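About Wuvow

Wuvow started out as a packing and sorting shop in Hernier, and for a good many years every tray that left the building had been filled, checked and wiped down by hand. We were proud of that, and we still are, but those of us who did it will also remember what our wrists felt like by the end of August, when the big Drirkar orders came in.

These days we are a team of 182, and the small, fiddly, over-and-over jobs are slowly moving to robot arms on the benches at our Wogan site. It has been a gentle change – no one was asked to leave because of it, and 40 of our packers have trained to set up and look after the arms themselves. 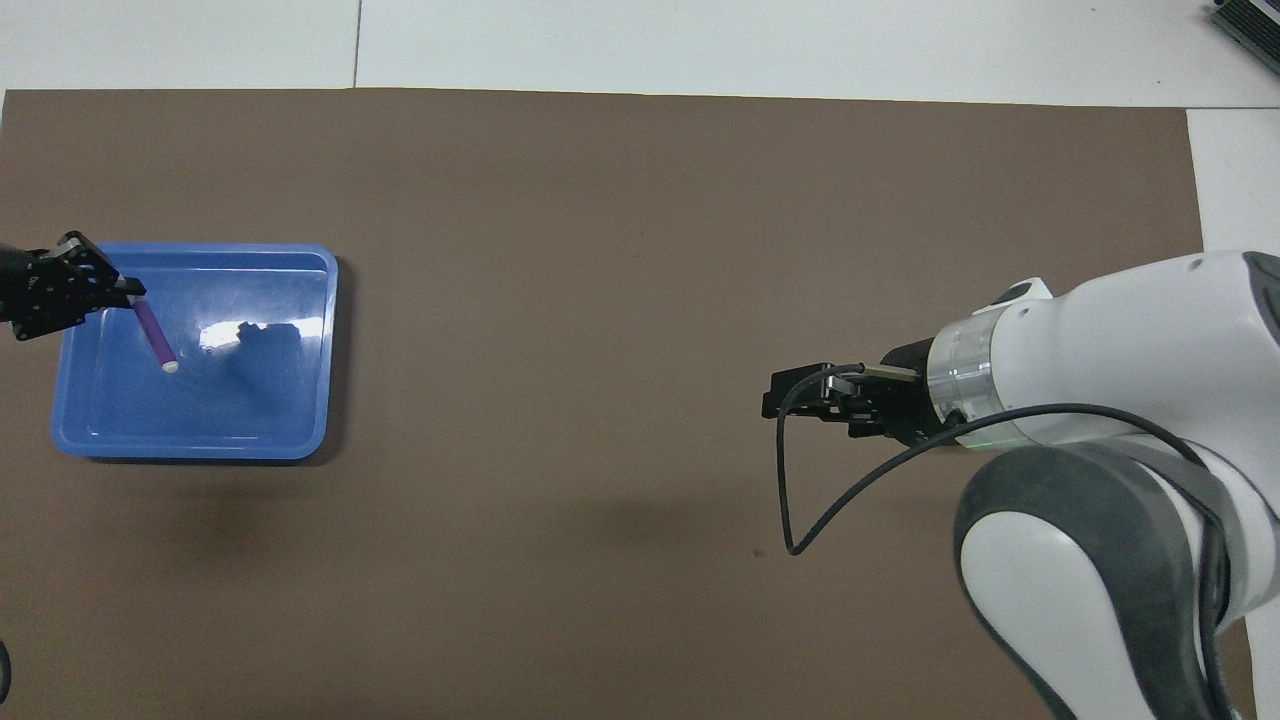 Tray work at the bench, with two grippers and a blue tray.

What has changed most, we think, is the talk on the floor. People who used to keep their heads down over a tray all morning now have opinions about grip and reach and cable runs, and they are usually right! If you are ever nearby, do come in and say hello – the coffee is on us.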